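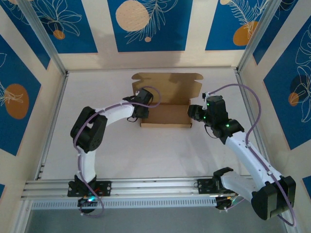

흰색 로봇 팔 두 대와 뚜껑이 열린 종이 상자

혼자서도 할 수 있는 축구 경기 기록지 쓰는 법

조회 2,776 · 공유 12 · 댓글 3

주말마다 동네 축구를 보러 다니다 보면 이상하게 경기가 끝나고 집에 오는 길에 벌써 기억이 가물가물해집니다. 두 번째 골을 누가 넣었는지는 알겠는데 그 공을 누가 찔러 줬는지, 그게 전반이었는지 후반이었는지는 같이 본 사람들끼리도 말이 다 달라요. 저는 아마추어 팀인 패트비(Patby)를 따라다닌 지 꽤 됐는데, 어느 겨울에 지난 시즌 이야기를 하다가 다들 다른 경기를 기억하고 있다는 걸 알고 그때부터 손으로 기록을 남기기 시작했습니다. 처음에는 엉망이었고요, 지금도 비 오는 날 기록지는 제가 봐도 못 읽는 데가 있어요. 그래도 쓰는 요령이 조금씩 생겨서 이번 글에 풀어 보려고 합니다. 축구를 잘 모르셔도 괜찮습니다. 오프사이드만 대충 알면 충분히 하실 수 있어요!

준비물

공책 한 권과 펜 두 자루면 됩니다. 저는 프릴루라(Prilura) 무지 공책을 쓰는데 줄이 있는 공책도 상관없어요. 다만 표지는 딱딱한 게 좋습니다. 동네 운동장에는 책상이 없으니까 무릎에 대고 써야 하거든요. 펜은 색을 다르게 해서 한 색은 우리 팀, 다른 색은 상대 팀으로 정해 두세요. 경기 중에 바꿔 쥐는 게 귀찮아 보여도 금방 손에 익습니다. 삼색 볼펜도 써 봤는데, 급할 때 꼭 엉뚱한 색이 눌려서 저는 그만뒀어요. 시계는 휴대폰 스톱워치로 하셔도 되고 손목시계로 하셔도 됩니다. 겨울이라면 손가락 끝이 나오는 장갑도 챙기세요.

1. 경기 전에 종이부터 나눠 둡니다

킥오프 전에 해 둘 일이 제일 많습니다. 공책을 펼쳐서 왼쪽 면은 전반, 오른쪽 면은 후반으로 씁니다. 각 면의 맨 위에 대회 이름, 운동장, 날씨, 그리고 어느 팀이 어느 쪽으로 공격하는지를 화살표로 적어 두세요. 이 화살표를 빼먹으면 나중에 '왼쪽에서 크로스'라고 써 놓고도 누구의 왼쪽인지 몰라서 한참 고민하게 됩니다. 저는 항상 공격하는 팀 기준으로 왼쪽, 오른쪽을 씁니다. 관중석 기준으로 쓰는 분도 계신데 자리를 옮기면 헷갈리니 권하지는 않아요.

그 아래는 세로로 칸을 나눕니다. 첫 칸은 시간, 그다음은 팀, 그다음은 등번호, 마지막으로 가장 넓은 칸이 내용입니다. 자를 대고 반듯하게 그을 필요는 없고요, 손으로 쓱쓱 그어도 됩니다. 내용 칸만 넉넉하게 잡아 주세요.

2. 선발 명단은 번호로 그립니다

동네 경기에서는 명단을 미리 구하기가 어렵습니다. 몸 풀 때 일찍 가서 등번호를 보는 수밖에 없는데, 이때 이름까지 다 적으려고 하면 휘슬이 먼저 울립니다. 번호만 적으세요. 면 아래쪽에 네모를 하나 그려서 경기장으로 삼고, 골키퍼부터 차례로 번호를 올려놓으면 대형이 한눈에 들어옵니다.

가끔 같은 번호를 입은 선수가 같이 뛰기도 해요. 설리(Sulley)와 붙은 경기에서 12번이 둘이나 있어서 진땀을 뺐는데, 그럴 때는 축구화 색이나 머리 모양으로 옆에 표시를 해 두면 됩니다. 저는 '12 노랑', '12 파랑' 이런 식으로 썼어요. 조끼를 입고 뛰는 친선 경기라면 번호가 아예 없을 수도 있는데 그때는 포지션으로 부르셔도 괜찮습니다.

3. 약자를 정해 둡니다

축구는 야구처럼 한 플레이가 끝나고 쉬는 틈이 없어서 문장으로 쓰면 반드시 놓칩니다. 그래서 약자가 필요해요. 제가 쓰는 건 이렇습니다.

ㄱ : 골
ㄷ : 도움
ㅅ : 슈팅 (골문 안으로 향하면 동그라미를 칩니다)
ㅋ : 코너킥
ㅍ : 프리킥
ㅇ : 오프사이드
경 : 경고
퇴 : 퇴장
교 : 교체 (나간 번호 → 들어온 번호)

영어 약자를 쓰셔도 됩니다만 저는 한글 자음이 손에 훨씬 빨리 붙더라고요. 처음 하시는 분은 이걸 다 쓰려고 하지 마시고 골, 경고, 교체만 적어 보세요. 그것만 제대로 남겨도 경기의 뼈대는 그대로 남습니다. 슈팅은 두세 경기 뒤에 넣으시고 코너킥은 그보다 더 나중에 넣으셔도 늦지 않아요.

4. 시간 적기

시간은 축구식으로, 그러니까 지나간 시간에 1을 더해서 적습니다. 시계가 2분 30초면 3분으로 쓰는 거예요. 처음엔 어색한데 신문이나 중계에서 보는 표기와 맞추려면 이쪽이 편합니다. 추가시간은 앞에 정규 시간을 쓰고 더하기를 붙이고요. 예를 들어 후반 정규 시간이 90분에서 끝나는 경기라면 '90+2'처럼 씁니다. 동네 대회는 전후반이 짧은 경우가 많으니 시작하기 전에 심판이나 벤치 쪽에 살짝 물어보시는 게 좋아요. 다들 친절하게 알려 주십니다.

스톱워치는 휘슬이 울릴 때 누르고 전반이 끝날 때까지 멈추지 마세요. 부상으로 경기가 멈춰도 그냥 둡니다. 저도 초반에 자꾸 멈췄다 눌렀다 하다가 시간이 뒤죽박죽이 되어서, 그날 기록지는 순서만 맞고 시간은 하나도 못 믿는 물건이 되고 말았습니다.

5. 골 장면은 작은 그림으로

골이 들어가면 다들 일어나서 소리 지르고 껴안고 난리인데(저도 그렇습니다), 그 전에 번호 하나만 먼저 적으세요. 넣은 선수 번호와 시간만 있으면 나머지는 세리머니가 끝나고 채워도 됩니다. 공이 다시 가운데로 갈 때까지 생각보다 여유가 있거든요.

그다음에 내용 칸에 손톱만 한 골대를 그리고 공이 들어간 자리에 점을 찍습니다. 패스는 실선, 드리블은 물결선, 공 없이 뛴 움직임은 점선으로 그려 주면 끝입니다. 그림 솜씨는 전혀 상관없어요. 제 그림은 라면 면발 같다는 소리도 들었는데, 몇 달 지나서 봐도 그 장면은 또렷하게 떠오릅니다.

자책골은 넣은 선수 번호를 상대 팀 색으로 쓰고 옆에 '자'를 붙입니다. 득점 합계는 골을 얻은 팀 쪽에 올려야 하니까 여기서 한 번 더 확인하고 넘어가세요. 승부차기까지 가면 새 면을 펴서 차는 순서대로 번호를 쓰고, 성공은 동그라미, 실패는 가위표로 적습니다. 승부차기에서 넣은 골은 경기 득점에 더하지 않습니다.

6. 하프타임에 할 일

하프타임에는 커피부터 사러 가고 싶지만 잠깐만 참고 전반 면을 훑어봅니다. 번호가 빠진 줄이 있으면 이때 채우시고, 도저히 기억이 안 나면 물음표를 남겨 두세요. 억지로 채운 번호보다 물음표가 낫습니다. 그리고 오른쪽 면의 공격 방향 화살표를 전반과 반대로 그려 두시고요. 후반이 시작될 때 교체가 같이 이루어지는 일이 많으니 선수들이 나올 때 번호를 다시 한번 봐 두셔야 합니다. 저는 이걸 놓쳐서 이미 벤치에 앉아 있는 선수에게 슈팅을 달아 준 적이 있어요.

7. 경기가 끝나면

그날 저녁 안에 정리하시는 게 제일 좋습니다. 저는 일요일 경기를 보고 오면 씻고 밥 먹고 바로 앉아요. 하루만 지나도 제 글씨를 제가 못 읽습니다. 정리는 맨 아래에 최종 점수, 슈팅 합계, 경고와 교체를 한 줄로 옮겨 적고, 그 밑에 느낀 점을 두어 줄 쓰는 정도면 됩니다. '바람이 세서 후반 내내 골킥이 되돌아옴', '왼쪽 수비가 자꾸 올라가서 뒤가 비었음' 같은 것들이요. 숫자보다 이런 말이 나중에 더 반갑습니다.

컴퓨터로 옮기실 분은 표 계산 프로그램에 한 줄에 한 사건씩 넣으시면 선수별로 모아 보기가 쉬워요. 저도 시즌이 끝나면 한 번 몰아서 옮기는데 이게 또 은근히 재미있습니다.

자주 막히는 부분

누가 찼는지 못 봤을 때는 팀과 시간만 쓰고 번호 칸은 비웁니다. 멀리서 보면 1번대 숫자들은 정말 구별이 안 돼요. 아그베코(Agbeko) 운동장처럼 관중석이 한쪽에만 있는 곳은 반대편 터치라인이 특히 안 보이니 가능하면 중앙선 근처에 자리를 잡으세요. 골대 뒤는 골 장면은 신나지만 기록하기에는 거리가 너무 안 잡힙니다.

도움을 인정할지 애매할 때도 많지요. 수비수 몸에 맞고 흘러온 공을 넣은 경우가 대표적인데, 대회마다 기준이 다르니 내 공책 안에서는 내 기준을 하나 정해 놓고 끝까지 그대로 가시면 됩니다. 저는 수비수가 공을 완전히 잡았다가 뺏긴 경우에는 도움을 안 주고, 살짝 스친 정도면 줍니다.

비가 오면 볼펜이 안 나옵니다. 연필을 하나 넣어 두시고, 공책은 투명 비닐봉지에 손까지 같이 넣고 쓰시면 의외로 쓸 만해요. 모양새는 좀 그렇지만 공책은 덜 젖습니다.

다음 글에서는 기록지를 가지고 선수별 출전 시간을 계산하는 방법을 적어 볼게요. 교체가 자유로운 대회는 같은 선수가 들락날락해서 계산이 조금 까다롭습니다. 쓰시다가 더 좋은 약자가 생각나면 댓글로 알려 주세요. 특히 스로인 약자를 아직 못 정했습니다.

공유하기 12
댓글 3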